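Product Review: Vosier Low-Temperature Garment Steamer and Press Board
Prepared for the Sunby Shared Housing Association, Household Equipment Panel
Reviewer: Raluca Neagu. Second reader: Glenys McKinnon.

Purpose and scope

The Panel was asked in January to assess whether the Vosier steamer could replace the conventional irons currently held in the linen rooms of the Association's residences. The irons have served for a considerable period and several have developed faults in the thermostat or the cord. Residents have also asked for an appliance that may be used in a bedroom without setting up a full ironing board.

This review covers the steamer, the folding press board supplied with it, and the optional bracket that allows the unit to be stored on a wall. It does not cover the larger Vosier floor model, which was unavailable from our supplier, Boateng, during the review period. The unit was purchased at the ordinary retail price of $182. The bracket was bought separately. Neither the manufacturer nor the supplier saw a draft of this report.

Contents and assembly

The carton contained the steamer head, a removable water tank, the press board, a fabric brush, a lint pad and a printed manual in three languages. The English section of the manual is adequate for first use but deals poorly with descaling, to which it devotes a single paragraph. The safety instructions are placed at the back, after the warranty card, and the Panel considers that they ought to come first.

No tools are needed for the steamer. The press board must be unfolded and locked by means of two sliding catches, one of which was stiff on delivery and remained so. A resident with limited grip strength reported that she could close the board but could not open it unaided. The Panel regards this as a significant shortcoming in an appliance marketed for small households.

The tank is filled through a rubber-stoppered opening 14 millimetres across. It is difficult to fill directly from a basin tap, and a small jug is recommended. The manual makes no mention of this.

Performance on common fabrics

Testing was carried out in an occupied residence over several weeks, with household members using the steamer for their usual laundry and recording their remarks in a notebook kept beside it. Cotton shirts, polyester work trousers, school uniforms, bed linen and outer garments were all included. Dark colours received particular attention, as the older irons have a tendency to leave a shine on navy and black cloth.
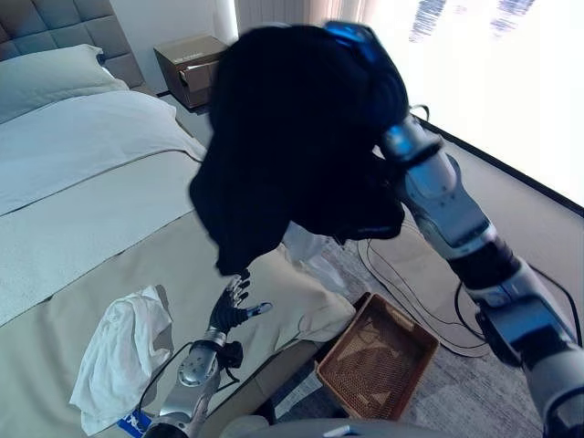
On cotton shirts the steamer gave an acceptable result at the body and sleeves and a poor one at the collar and cuffs. Creases set by a tumble dryer were reduced but not removed. Residents who require a crisp finish for work returned to the iron for these areas, and the Panel does not believe that further practice would alter the outcome. The press board offers some firmness beneath the cloth, but its padding is thin and the pattern of the underlying mesh was transferred to two lightweight shirts.

Polyester and blended fabrics were treated more successfully. School trousers and pleated skirts could be refreshed in a few minutes while hanging from a door hook, and no shine was observed on dark cloth at any setting. This is the strongest argument in favour of the product. Wool jackets also responded well, provided that the head was held slightly away from the surface and the garment was left to air before being worn.

Bed linen should not be attempted. The head is too narrow for the purpose, and a double sheet exhausted the tank before the work was complete. Pillowcases are manageable, although it is doubtful that many residents would consider them worth the effort.

Knitwear was tested at the low setting only. The results were satisfactory, with the exception of one acrylic cardigan that lost its shape at the hem. The manual advises caution with acrylic yarn, and the Panel would extend that advice to any knitted garment without a legible care label.

Water, heat and running time

The tank holds 355 millilitres. At the high setting this provided enough steam for three shirts, and at the low setting for five. The unit signals an empty tank with a tone that one resident with a hearing impairment could not detect. There is no corresponding light. The same fault was noted in the Panel's earlier review of the Flirkasberg kettle, and it is disappointing to find it repeated by a different manufacturer.

Steam is available 55 seconds after the unit is switched on. The head grows very hot during use and has no rest or stand of its own, so the operator must either hold it continuously or place it on the heat-resistant strip at the end of the press board. Where the board is not in use, there is no safe place to put it. The Association's residences have laminate bench tops in most kitchens and laundries, and residents should be told not to lay the head directly on them.

Spitting occurred when the steamer was tilted beyond the horizontal. Water marks were left on a silk blouse as a result, although they came out at the next wash.

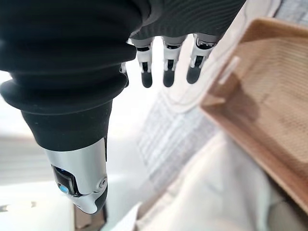

The cord measures 2.4 metres and is of good quality. It swivels freely at the handle and did not tangle. The plug is moulded with a raised edge that makes it easier to withdraw from the socket, a small feature that several older residents mentioned with approval.

Storage and the wall bracket

When folded, the press board is compact enough to stand beside a wardrobe or slide beneath most single beds. The steamer should be emptied first, as the tank stopper weeps slightly when the unit is laid flat.

The bracket was less satisfactory. It is supplied with plastic wall plugs suited to masonry and with no fixings for plasterboard, which is the wall lining in all but one of our buildings. The Panel's maintenance adviser obtained suitable fixings from a hardware store. Once installed, the bracket held the steamer securely, but the tank projects far enough to be knocked by a cupboard door. A position at shoulder height on a clear wall is advised.

Maintenance

Hard water is a matter of concern in two of the residences. Scale was visible at the steam outlets before the end of the review period, and the flow had become uneven. Descaling with diluted white vinegar restored it. The manual recommends a proprietary solution sold only by the manufacturer, and the Panel was unable to establish whether the use of vinegar would affect the warranty. An enquiry was sent and had not been answered when this report was completed.

The lint pad may be washed by hand. The fabric brush clips to the head and sheds bristles.

Cost

Replacing the irons in the linen rooms with this model would cost the Association $2,496 at the supplier's quoted rate, excluding brackets and fixings. Retaining the present irons and repairing those with faults would cost appreciably less. Ms McKinnon has asked that the comparison be set out separately for the finance meeting, and it is accordingly not reproduced in this report.

Assessment

Finish on cotton: fair
Finish on blends and wool: good
Ease of filling: poor
Ease of use for residents with reduced grip: poor
Safety when set down: fair with the board, poor without it
Cord and plug: very good
Value at the price paid: fair

Recommendation

The Panel does not recommend the Vosier steamer as a general replacement for the conventional iron. It does recommend that one unit be held at each residence where school-age children or residents in uniformed employment are living, to be borrowed from the linen room in the usual way. The press board should be checked for stiff catches on delivery and exchanged where necessary.

Wall brackets should not be purchased at this time. A printed card giving instructions for filling, setting down and descaling should be attached to each unit, in type no smaller than that used on the existing laundry notices.

The Panel would be willing to examine the floor model should Boateng be able to supply one on loan. Residents who took part in the review may obtain a copy of the notebook entries from the Association's office on request.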